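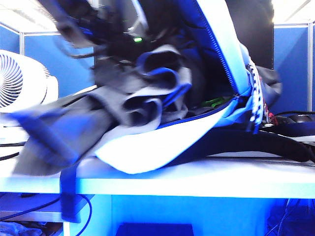
Packing a bag is harder than stacking boxes, according to Chiharu Ogura, because a box keeps its shape while you think about the next move and cloth does not. The student automation club at Higuchi took that as its problem for the year. The task sheet is one line long: put a soft item into an open backpack and let go of it.

Home | Features | Workshop | Clubs | Archive

The club writes its own control code and calls it Desto. The first version planned a full path before the arm moved and ignored anything that changed on the way. It did well with a folded towel and badly with anything that had straps. The second version, in use since January, replans in short steps. The arm moves, checks the position of the cloth, and moves again. Each check costs time, and a run that a person finishes in a few seconds took 47 in the spring tests.

Most of the effort has gone into the mouth of the bag. A zipper edge catches fabric, and a flap that sags changes the target while the arm is still on its way. Members logged 300 runs by hand before they agreed on what to call a failure. Cloth hanging over the rim counts as one. Cloth inside but bunched against the zipper does not, although two members voted against that rule and still bring it up.

The target for the Kondico meet is 3000 logged runs, with the bag moved between them. Grip force stays fixed until then. The club wants to know how far the planning code can go on its own - a force sensor is on the list for next term, after the wiring has been redone.

Last updated: March

Related
Zelier line followers, second season
How the Kondico meet is scored
Cable routing for small arms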